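Ticket n° 317 – Inscription sur liste électorale / dépôt des candidatures en ligne
Commune : Tadine
Logiciel : Grustex Scrutin, module Candidatures
Ouvert par : Yuk-lan Shih, service des élections
Priorité : haute (j'avais coché « critique », le formulaire l'a rétrogradée sans me consulter)
Statut : résolu, sous réserve

8 h 40 – Description du problème
Le module refuse d'enregistrer la liste conduite par M. Lykkegaard. Message affiché : « Candidat non éligible : sexe de la tête de liste incompatible avec lui-même. » J'ai relu le code électoral par acquit de conscience, la notion n'y figure pas. Les deux autres listes sont passées sans difficulté hier. Le dépôt ferme à 18 h et le mandataire de la liste attend dans le couloir avec ses originaux, très poli pour l'instant.

9 h 15 – Réponse du support
Bonjour, avez-vous essayé de vider le cache et de vous reconnecter ?

9 h 22 – Yuk-lan Shih
Oui. Le cache est vide, le couloir non.

10 h 05 – Support
Merci de nous transmettre le fichier d'import et le journal de l'application. Précisez si la liste a été saisie à la main ou importée depuis Fidden.

10 h 31 – Yuk-lan Shih
Importée depuis Fidden, comme le demande votre guide, page 5. Fichier et journal joints. Je note que l'aperçu avant validation est correct : noms, professions, ordre de présentation, alternance femmes-hommes, tout y est. L'erreur arrive au clic sur « Valider ».
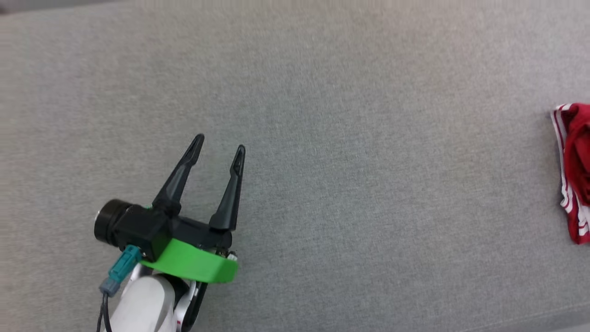
J'ai aussi essayé la saisie manuelle sur le poste de ma collègue. Même message, avec en prime une demande de mise à jour que je n'ai pas le droit d'installer.

11 h 50 – Support niveau 2
Nous reproduisons l'anomalie. Le contrôle de parité compare chaque candidat au précédent. Quand le nom de la tête de liste contient un double k, l'index repart de zéro et le candidat est comparé à lui-même. Un correctif est en préparation. Contournement : enregistrer en brouillon, désactiver « Contrôle anticipé » dans Paramètres > Listes, valider, puis réactiver.

12 h 10 – Yuk-lan Shih
Contournement appliqué, liste enregistrée, récépissé imprimé et remis au mandataire. La parité a été vérifiée à la main, avec une règle et un crayon – matériel compatible avec toutes les versions.

Reste un point : le récépissé porte la mention « BROUILLON » en pied de page. J'ai tamponné par-dessus. Merci de corriger avant le second tour.

14 h 25 – Support niveau 2
Mention supprimée côté serveur. Vous pouvez réimprimer. Pouvons-nous clore le ticket ?

14 h 40 – Yuk-lan Shih
Réimprimé, c'est bon. Laissez ouvert jusqu'à 18 h.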